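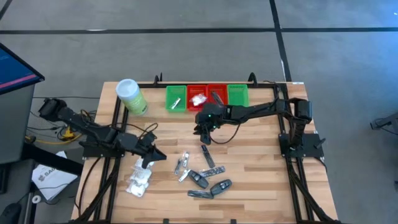

Search this site Enter keywords Go

Visits > Open Days > Olbridge

Print this page | E-mail to a friend

The Olbridge open day costs nothing to attend, and the coffee is priced accordingly. I went in February for the packing tables, having spent too many years sorting small goods into whatever box was nearest. Wonier, who run the floor, favor butcher block in strips of pale tan and honey, handsome enough that I wanted to slice bread on it. Along the far side go the bins, green at either end and two reds between, and in front of them was a heap of clear bags with white, rounded things inside. My guess was mints. My guess at the previous table had been mints too.

The tour was billed at 90 minutes and spent 17 of them on parking. After that we were told the place can sort up to 200 packages before lunch, a figure delivered with great pride and no mention of when lunch is.

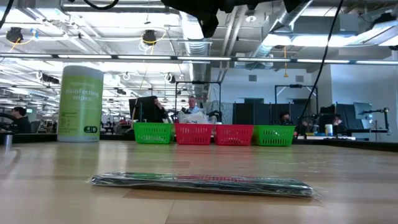
Baskets, a package and the disinfecting wipes, Olbridge.

I liked the baskets best. Mine at home have solid sides, so I never know what's in them until I tip them out. I asked where to buy the mesh kind and was handed a Numo leaflet on flooring.

Doors close at 4. The Reuter shuttle back to the station leaves a little before that.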